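Keeping a Steel Compartment Locker in Working Order

Light-gauge steel lockers need little care, but vents, hinges and locks fail early when they are ignored.
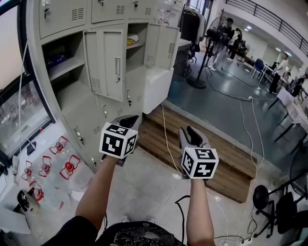

Rodel Sarmiento writes that he would put the locks ahead of everything else on this page. In his shop the doors outlasted the cylinders, and most of the cylinders had been oiled every July by someone who meant well. Point taken; locks are now first.

Locks
Do not use household oil in a keyhole. It collects lint and metal dust and stiffens the pins. Use dry graphite or a PTFE spray, one short puff, then run the key in and out 5 times and wipe it each time. If the key comes out gray, repeat until it comes out clean. A key that turns only when the door is pulled up by the handle points to a sagging door. Fix the hinge before touching the lock.

Hinges and door sag
Open the door to a right angle and lift gently at the outer corner. Movement at the hinge pin means wear. Movement at the frame means a loose screw or a cracked weld. Loose screws get a drop of medium threadlocker. Worn pins can be driven out from below with a punch and replaced in pairs. Do not hang bags on an open door, and do not leave doors standing open over a walkway.

Vents
Vent slots load up with dust from the inside. Vacuum with a brush head, inside first, then outside. Damp cloth after that, dry cloth last. Bare metal along the edge of a slot should be touched up with enamel the same day. Two thin coats hold better than one thick one.

Shelves and contents
Keep items an inch back from the vents. Rolled goods such as towels or drawings go in the upper compartments, on their side, with the loose edge down. Small parts go in a tray so that they cannot roll into the corner seam. Liquids stay low and stand in a tub. Anything damp is dried before it goes in. Odor in a closed compartment is nearly always moisture; wash with a spoonful of baking soda in a quart of warm water and leave the door open until the seam is dry.

Leveling
If several doors bind at the same corner, the cabinet is out of level. Empty the top row, check with a level front to back and side to side, and shim under the low corner with steel or hard plastic. Cardboard compresses. Recheck after a week under load.

Key records
Stamp or tag every spare. Write the key code and the compartment number in a book kept away from the cabinet. Our own bank has 32 doors, and matching two unlabeled spares took 51 minutes.

Last revised 2021-09-28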